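Filed under: Garden & Outdoors, Play, Things We've Tried

6 min read

Search this blog Type and press enter

Drisby soft flying disc review: the bendy orange one

Feb 22, 2020

I have owned a lot of frisbees. Most of them have ended up on the garage roof, under next door's shed or with a chunk bitten out of the side, and the last proper hard plastic one caught me on the knuckles in such a cold wind that I said a word I don't normally say in the park. So in October I went looking for something softer, and after far too long reading other people's opinions I bought the Drisby, in orange.

We've had it through a whole soggy autumn and most of a winter now, so I feel I can say something useful about it. I paid for it myself, before anyone asks (somebody always asks).

What you get

A disc! There really isn't a lot more to it. Mine came from Costside, the little beach and camping shop we always stop at on the way to my sister's, and it was hanging on a hook with a cardboard tag through a bit of string. No box, no plastic bubble to hack open with the kitchen scissors, which pleased me no end. The tag had some throwing tips on the back that I read once and then used as a bookmark.

They had it in blue as well and I dithered for ages. I'm glad I went for orange. It's a properly loud colour, the sort you can spot in long grass or halfway down a hedge, and when it's lying in a heap of brown leaves you can walk straight to it. My other half says it looks like the lid off something, and I can't pretend it doesn't.

How soft is soft?

Softer than I expected. You can squash the rim between your fingers and fold the whole thing over if you're feeling mean, and it springs back when you let go. I was worried it would be one of those floppy fabric rings that flutter about like a dropped hat, but there's enough body in it that it keeps its shape in the air. It's a shallow dish with a raised lip all the way round, much like an ordinary frisbee, and the lip is what you want to get hold of. Pinch it hard and it bulges up in a fat ridge next to your grip.
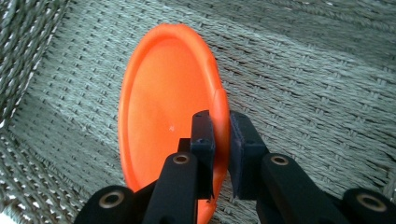
Throwing it

Right, the important bit. On a still day it flies nicely – a bit slower than a hard disc, with a gentle sort of float at the end that makes it easy to get under. The children can catch it without doing that flinch where they shut their eyes and stick both hands out, and that alone has made our games go on longer.

You do have to change how you throw. If you whip it the way you would a heavy one, the rim gives a little as it leaves your hand and it wobbles off to one side. Keep it flat, go easy, and let the wrist do the work. It took me 2 afternoons to stop sending it into the brambles and my son about four minutes, so make of that what you will.

In wind it's hopeless. I'm not going to dress that up. We took it to the beach in a stiff breeze and spent the whole time jogging after it while it cartwheeled along on its edge. For beach days we've gone back to a ball.

As for distance, I paced it out once on the football pitch and my best throw was nowhere near the far goal. If you want something that'll go for miles, buy a golf disc and stand well back from me.

Compared with the Clerer

I borrowed a Clerer from the family across the road so I could have a fair go with both. It's the stiffer of the two and noticeably heavier in the hand, and yes, it goes further and it holds a line better. It also stings when you catch it badly with cold hands. Their dog isn't allowed near it any more after it cracked the last one.

For grown-ups who can throw, I'd probably say get the Clerer. For a mixed bunch of ages in a smallish garden, with a greenhouse at one end (ours has 6 panes I've already replaced once, thanks to a cricket ball), the Drisby wins easily. It has bounced off the kitchen window more than once and all it did was make me spill my tea.

Does it last?

So far, so good. It's been sat on, trodden on, left out in frost and carried about by a spaniel, and it's still perfectly usable. There are a few tooth dents near the edge, shallow ones, and they don't seem to affect how it flies. I wouldn't leave it with a dog who's a serious chewer, though, as I think a determined one could take a bite out of the rim in no time.

It does pick up fluff and bits. Dog hair in particular seems to love it, and so does dry sand. A rinse under the outside tap sorts it out, or a go with washing-up liquid if it's been somewhere really horrible. I haven't tried the dishwasher and the tag didn't mention it either way.

One small moan: it smelt a bit when it was new, like the inside of a paddling pool. I hung it on the back of the shed door for roughly a week and the smell went.

The other small moan is storage. Because it's bendy I kept shoving it down the side of the toy box, folded, and after a fortnight of that it had a bit of a kink in it. Laying it flat on a shelf with nothing on top brought it round again, mostly. Now it lives on a nail through the string from the tag – well, the string's looped round it twice, it isn't the neatest arrangement.

Would I buy another?

I already have, for my nephew's birthday, and this time I did get the blue. He's in the Muriithi Road football club under-nines and they've been using it to warm up with, so I gather it's gone down well. If Costside still have them in the spring I'll pick up a spare for the car, and I might see if the orange comes in a smaller size for the little one, who still throws everything with both hands and a scream.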